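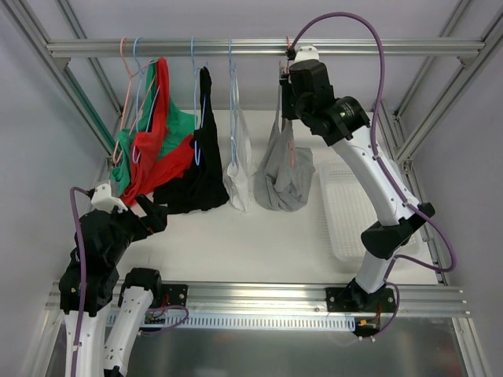 Wash less, according to one reader of the first edition, and half this chapter could go. Fair point. We kept the chapter anyway and moved her advice to the front of it.

Chapter 9
Care of Knits and Wovens

What you need before starting: the fiber table from Chapter 3, a tape measure, one old sweater you don't mind losing. Key words: relaxation shrinkage, felting, grain, recovery, block.

Why cloth changes shape. Yarn gets stretched at the mill. Spinning, knitting, finishing, all of it under tension, and the tension stays in until water lets it out. First wash, the loops relax and the piece comes out shorter. Relaxation shrinkage. Happens mostly once, sometimes over 2 or 3 washes. Felting is a different thing and only a problem with wool and other animal hair: scales on the fiber catch each other and lock. No undoing it.

Wovens move less. Two sets of yarns crossing, not much room to slide. Knits are loops, and a loop can go tall and thin or short and wide depending on what pulls it.
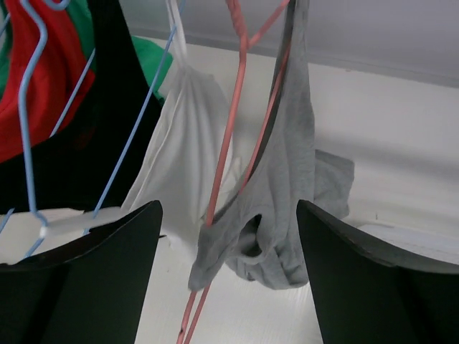

Weight is the other half. A wet knit carries a lot of water, and all that water pulls down on the top loops. So length grows, width drops, and the shoulders take the strain. Thin wire is worst, it puts the load on a narrow line. Dry heavy knits flat. Fold them for storage too. Shirts and most woven stuff can hang, wet or dry.

Recovery means how far the cloth comes back once the load is off. Wool good, cotton poor, acrylic fine until it meets heat and then very poor. Elastane helps till it gets old.

Try it. Cut a strip from the old sweater, mark 200 mm along the wale, clip a small weight to the bottom and leave it overnight. Measure in the morning. Take the weight off, wait an hour, measure again. Write both down, you will need them for the Hanrahan chart in section 9.2. Dont iron the strip in between.

Labels come next. Read yours before you read ours, the symbols vary by country more then people expect.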